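Quick one, Tuesday night. Rewrote the loader for the Grustden set, the old one choked past 2,000 episodes. Fisheye undistort now happens once, up front. Should of done that in June.
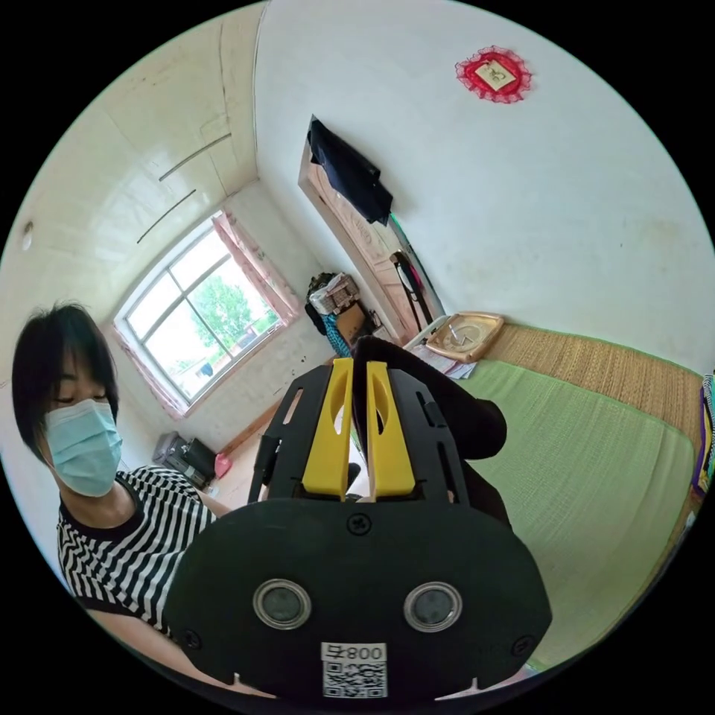
Gripper view, bedroom set. Lots of bend near the rim.

Next, masking. Housing and label eat the bottom of every image, so the planner was learning our stickers – not great. Static mask fixed most of it.

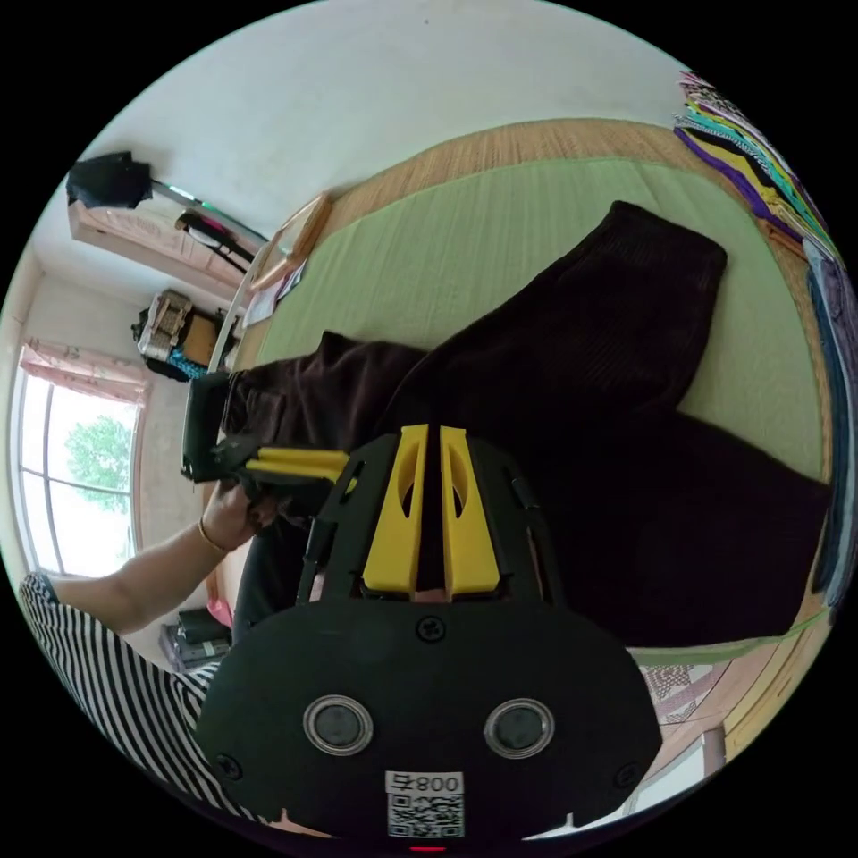

Brown cords on the green mat, second gripper on the edge.

Still stuck on left/right pairing. Savvas reckons its a timestamp thing, 41 ms of drift between streams.

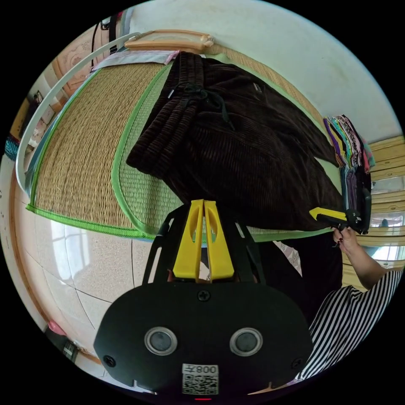

Resampling both to one clock tomorow, then retrain. More when it's run.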